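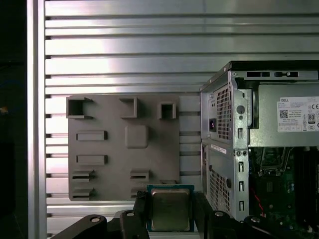

La placa gris donde dejamos las piezas, sobre el panel de aluminio del taller.

Quiénes somos

Hola, y gracias por pasarte por aquí. Detrás de Gotadora estoy yo, con un taller pequeño y una afición a los ordenadores de sobremesa que se me fue de las manos (mi familia lo cuenta peor). Empecé abriendo torres viejas en la mesa de la cocina y ahora vivo de eso: reparo, amplío y vuelvo a montar equipos que otros ya daban por perdidos, y doy cursos a quien quiere aprender a hacerlo en su casa.

El local está en la calle Besson, en lo que fue una mercería. Cuando entré todavía quedaban cajones llenos de botones, y me los quedé todos, porque para guardar tornillos no he encontrado nada mejor. El primer invierno trabajé con abrigo. Luego llegó el encargo de Rasberg, una academia de idiomas con un aula entera de ordenadores lentísimos, y con aquello pude pagar la calefacción y un banco de trabajo en condiciones.

Desde entonces han pasado por el taller 1.886 equipos. Lo sé porque los apunto a mano en una libreta — manías mías — y el día que llegue a 2.000 pienso invitar a merendar a todo el que aparezca por la puerta, ¡avisados quedáis!

Qué hacemos

Un poco de todo, pero lo que más me gusta es la placa base. Cambiar un procesador asusta mucho la primera vez y lo entiendo perfectamente, a mí también me temblaba la mano. En el curso Satari, que es el de iniciación, le dedicamos una tarde completa: levantar la palanca, abrir el marco metálico, mirar bien la orientación y dejar la pieza en su sitio sin apretar.

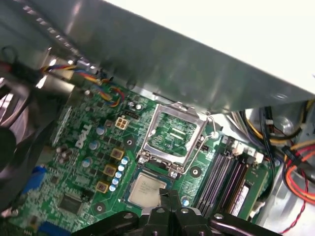
Placa Dell con el zócalo abierto y el procesador justo al lado.

Los sobremesa de oficina me parecen estupendos para aprender. Se abren bien, hay hueco para meter los dedos y casi siempre se encuentran recambios de segunda mano. Si traes el tuyo, trabajamos con el tuyo, y si no, en la estantería tengo unos cuantos con ganas de que los desmonten.

También soy bastante pesada con el orden. Un procesador suelto encima de la mesa me pone nerviosa, así que aquí cada cosa tiene su hueco y se coge siempre por los bordes.

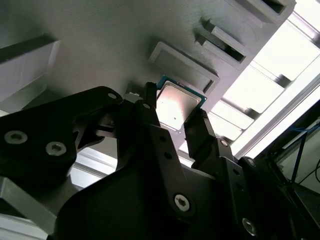 Los grupos son de cuatro personas como mucho, y no hace falta saber nada antes de venir. He tenido alumnos que no habían cogido un destornillador en su vida y que en junio ya estaban montándole el ordenador al vecino.

Si quieres que mire tu equipo, escríbeme desde la página de contacto y cuéntame qué le pasa, aunque sea con tus palabras y sin un solo término técnico («hace un ruido como de abeja» me sirve). Los presupuestos son gratis y los portátiles, de momento, solo los cojo si no tengo mucha cola.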